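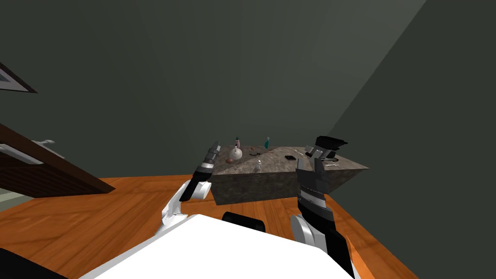

Gutar withdraws two-arm controller after stop fault in simulation

Gutar has withdrawn build 58 of its two-arm control software after a fault in which one arm went on moving when a stop had been sent to both. The fault was found in simulation at the company's Paracha site. No hardware was running the build when the fault was logged, and no customer had received it.

The company issued a notice to its test partners on Monday asking them to go back to build 57, which does not show the behaviour. Anyone who had already loaded 58 on a bench machine was told to power down both arms at the supply before reverting, and not to rely on the soft stop while doing so.

The fault appeared in a tabletop handling task run in Vidness, the simulator Gutar uses for release testing. The robot works over a speckled stone block with small objects spread across its top, among them a white bottle with a pinkish neck or cap, a smaller teal bottle and a flat black rectangular item. Each arm has its own motion queue. A supervisor process sits over the two queues and is meant to hold both of them whenever a stop is raised, whatever either arm is doing at that moment.

In a batch of 100 runs, four ended with the left arm halted and the right arm still completing the move it had started. In each of the four the stop had been triggered by the test script during the handover between approach and grasp. The right gripper continued to its target position, closed, and only then reported itself as stopped. The supervisor recorded both arms as held throughout.

That last point is the one that led to the withdrawal. A late stop would have been flagged by the timing check and the run marked as failed. In these cases the timing check read the supervisor's record, found both arms held on time and passed the run. The mismatch came to light when joint positions from the simulator were compared with the supervisor log as part of a separate exercise on collision margins.

Shigeru Ichikawa, who leads release testing at Gutar, said the check had been measuring the wrong thing. "It asked the supervisor whether the arms had stopped. It should have asked the arms," he said. "We have had that check in place for a long time and it has never been a problem, which tells you how often the two disagree."

Cause

The company has traced the fault to a change made in build 58 to the way the queues are locked. In 57, a stop takes a single lock that covers both arms. The lock was split in 58 so that one arm could be replanned without pausing the other, a change intended to cut waiting time when the arms are working at opposite ends of a surface. If the stop arrives while the right queue is passing a finished approach to the grasp planner, the right-hand lock is briefly free and the hold is written to a queue that is about to be replaced. The new queue starts without it.

The left arm is not affected in the same way. Its lock is taken first, and the gap has closed by the time the handover code reaches it. Gutar said it had looked for the same fault on the left side with the order of the locks reversed, and had reproduced it there.
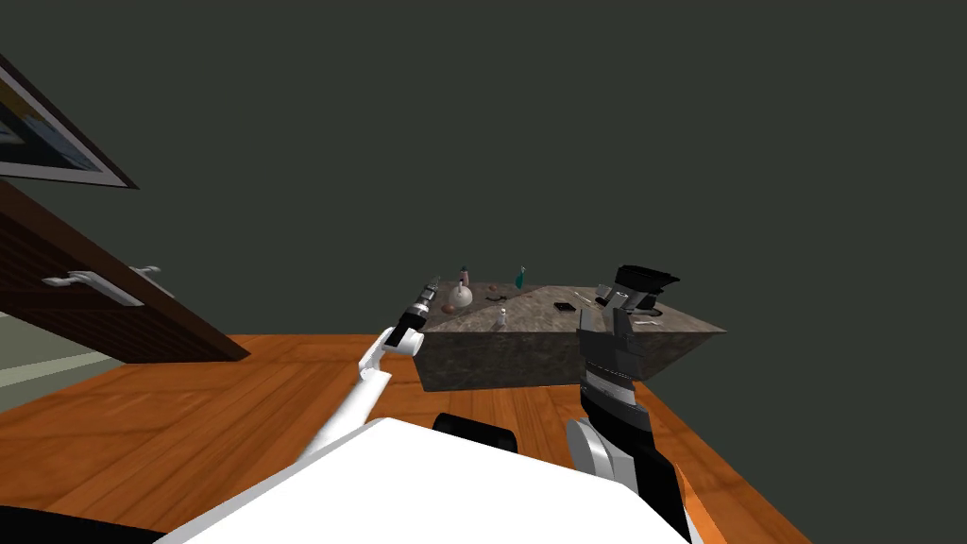 Reproduction depends on load. With the physics step at its normal rate the gap is short, and a stop has to fall inside it by chance. When the planner was slowed down deliberately the fault could be produced on demand, and with the planner on a separate machine it did not appear at all. Gutar has advised partners against reading anything into a clean result from the second arrangement.

The joint drives named in the notice are made by Hundico and carry their own hardware stop, wired separately from the control software. A press of the physical button cuts drive power to both arms and does not pass through the supervisor. Gutar said this path is unchanged between builds and was outside the fault. The soft stop, which is used by the area scanner and by the pause command on the operator's screen, does pass through it.

The distinction matters for sites where the scanner is the main protection during teaching. An operator who steps into the area would expect both arms to hold. Under build 58 the right arm could in principle have finished a move of several hand widths with the screen showing it as stationary. The notice rates the fault as serious for that reason, although it has only been seen in simulation.

Objects and grip force

A second, smaller matter is listed in the same notice. In one of the four runs the right gripper closed on the edge of the block itself, the object it had been sent to having already been nudged aside. The simulated grip force rose to its limit and stayed there. The force limit worked as designed, but the release that should follow a stop was never sent, as the supervisor believed the gripper was already open. Gutar is treating this as a consequence of the first fault and has not opened a separate report.

Stone surfaces in the simulator are modelled as rigid. Ichikawa said the force trace should therefore not be taken as a guide to what a real gripper would do against a worktop. "A real finger pad gives a bit. The model doesn't," he said.

Next build

A corrected build is being tested now and will restore the single lock for stops while keeping the split lock for replanning. The timing check has been rewritten to read joint velocities directly and to fail a run if either arm is moving after the permitted interval, regardless of what the supervisor reports. Older batches are being put through the new check from stored logs, starting with build 57.

Gutar has set October for release if the stored logs show nothing further. Partners who use the replanning feature have been told it will be switched off by default in the new build — it can be turned on per station once the site has repeated the stop tests with its own cell layout. Reports of arm movement after a soft stop, on any build, should go to the Paracha test desk with the joint log attached.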